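Ashworth store adds small-storage line ahead of December

The Ashworth housewares store on Hinden Street will carry a new line of tabletop storage starting in December, the company said in a notice to customers this week. The line is called Oder and is made by Stellatent, which has supplied the store with kitchen trays for several years.

Oder is meant for counters, desks and bathroom shelves. It has 33 pieces in all, most of them trays and small drawer cabinets that can be bought one at a time or as a set. The store said the first delivery will be 905 pieces, with 700 going straight to the shelves and the rest held back for online orders.

Prices had not been posted as of this week. The notice said the trays will cost the same as the ones they replace, and that the cabinets will be priced by the number of drawers. A two-drawer cabinet is the smallest in the line. A taller one with three drawers is due in the spring.

The store is giving up part of its bakeware aisle to make room. Muffin tins and loaf pans will move to the back wall, next to the paper goods. Cookie sheets stay where they are.

Customers who answered a survey over the summer asked mostly for places to put bottles, the notice said – dish soap, cooking oil, shampoo and the like. Several wrote that they wanted a tray with a rim, so that a bottle that tips over does not roll onto the floor. Others asked for drawers shallow enough to sit on a counter and still leave space to work.

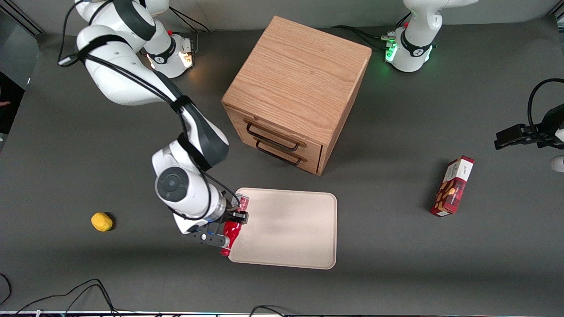
The trays come in cream and gray and have rounded corners. They can be washed by hand with ordinary dish soap, but the company does not recommend the dishwasher. The cabinets should be wiped with a dry cloth and kept away from the sink. Handles are sold separately as spare parts, along with the screws.

Trays from the old line will be marked down until they are gone. They can be returned for store credit only, and the receipt is needed. Returns on the new line follow the usual rules, with one change – cabinets must come back in the original box.

The Hinden Street store will open an hour early, at 8 a.m., on the first day of the sale. The parking lot entrance on the north side is closed for paving, and drivers should use the side street. Store pickup for online orders will be at the service desk until 6 p.m.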